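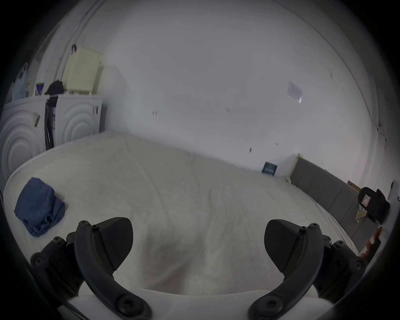 Fidesach wrote in under the last budget post that I had left out the price of spare finger pads, and that anyone buying hand-held grippers in pairs should put the pads down as a running cost from the first month. Fair point. The pads were in my sheet under "sundries", which is where costs go to be forgotten. They now have their own line.

The rest of the sheet needed the same treatment, so this post is the revised plan for the cloth-handling work. Prices are left out as our quotes are not public, but the quantities and the reasoning should carry over to any small group doing T-shirts and towels by hand before paying for arms.

The first decision was the number of devices. Folding is a two-handed job, so the working unit is 2 grippers, one per hand. I had budgeted for exactly that. The revised figure is 3. A single fault otherwise stops everything, and the supplier's repair turnaround is quoted in weeks. The third unit costs less than the idle time.
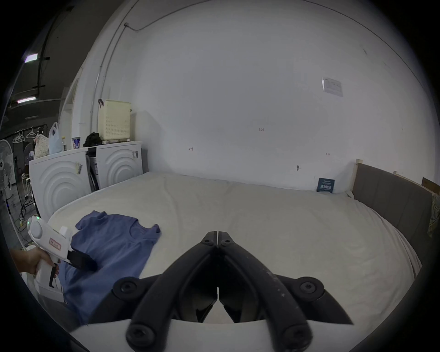 Lendness, February 2018

Second decision: what to work on. The original plan had a purpose-built table with an adjustable top, quoted by Notiretti. It was a good table. It was also the largest item on the sheet after the grippers themselves, and I have struck it out. A bed with a fitted sheet gives a wide, soft, pale surface, and the shirts we care about will be handled on beds in ordinary homes anyway. The money moves to storage and a second charger.

There is a cost to this. A mattress gives under the fingers, so a pinch that works on a hard top may need a different angle on a soft one. I have allowed two extra days of operator time for learning it. If that proves short, the table can go back in next year.
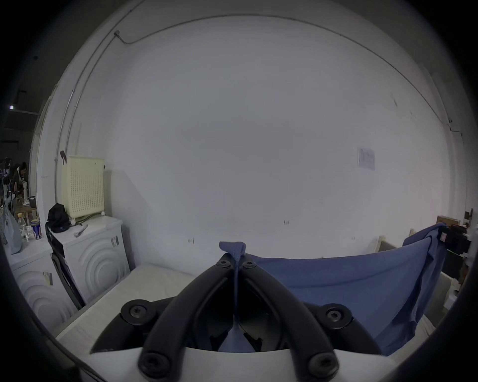 Garments are the cheapest line and the one people argue over most. We are starting with 66 items, mostly plain short-sleeved T-shirts, bought from Đặng in mixed sizes. Plain shirts tell you less about prints and heavy seams, but they are easy to replace and easy to see against a pale sheet. Thin cloth also shows why jaw tips deserve the money: a pinched fold of blue like this one is a small thing to hold, with the rest of the piece hanging off it and pulling. A cheap jaw with a sloppy pivot is a poor bet for that kind of grip. I asked each supplier for play at the tip, in writing. Two answered.

Third decision: volume. The target is 1,000 recorded folds by August. I worked backwards from that to get operator hours, then from the hours to chargers, pads and disk space. Most of the budget errors I have made in the past came from doing it the other way round -- buying the kit, then finding out what it could produce in the time left.

Disk space was the worst of my guesses. I had costed one copy of everything. It should be two, on separate drives, with one kept off site. That line doubled and I have no complaint about it.

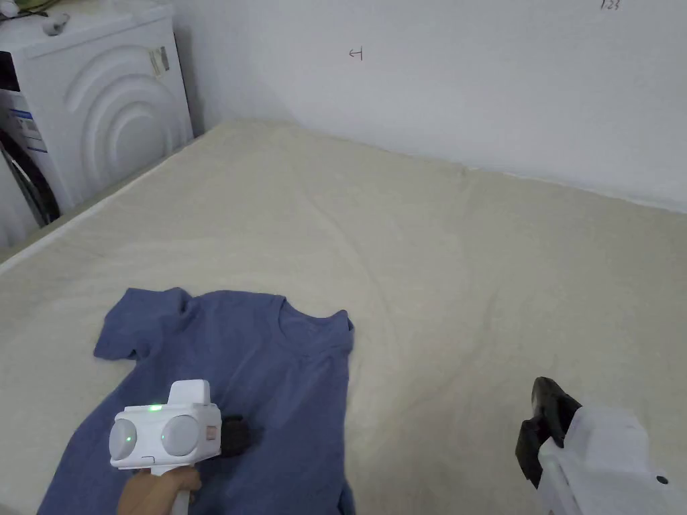
Left gripper down on the cloth, right one beside the shirt.

What remains open is whether to buy arms at all this year. My view is no. An arm brings mounting, guarding, a service contract and somebody trained to run it, and none of those appear in the headline quote. I would sooner spend the first half of the year on hand-held work and write the arm specification from what we learn about reach and grip.

Items still waiting on a quote: replacement pads in packs, wrist straps, a hard case for the third unit, and insurance for kit kept overnight. I will update the sheet when the insurance figure arrives. The case can wait until the third gripper is delivered.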